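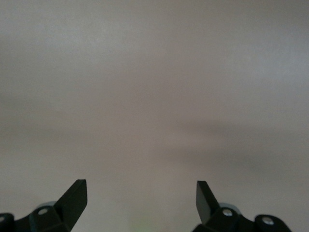
Photo: Octavian Ciobanu

I have spent 6 weeks trying to pick a gray for our hallway and I have thoughts. Thread, sorry in advance

1/ Gray is never gray. Every chip I bring home goes pink or blue or green the second it's on the wall. I now say "undertone" at dinner and my husband leaves the room

2/ Started with Plosard because my sister used it in her kitchen and it's gorgeous there. In our hallway at 8 in the morning? Lavender. Full lavender!

3/ Then Nadirlow, which the guy at the paint store swore was a true neutral. Lovely until the lamp goes on, then it's kind of a mushroom soup situation

4/ Things I'd tell March me: skip the tiny chips. Paint a big piece of poster board, two coats, and move it from wall to wall all day. Leave a white border so the old color doesn't mess with your eyes

5/ Also check your bulbs first. I swapped ours for cooler ones and had to start over - so mad

6/ A painter quoted us 400 for the hall and stairs, paint not included. We're doing it ourselves. Ask me again after the stairs

7/ Right now it's between Clavano and a warmer one called Costache. I lean Costache, the kids want yellow

8/ If you've lived with either one in a hall with no windows, please tell me how it looks at night. I'm buying the big can this week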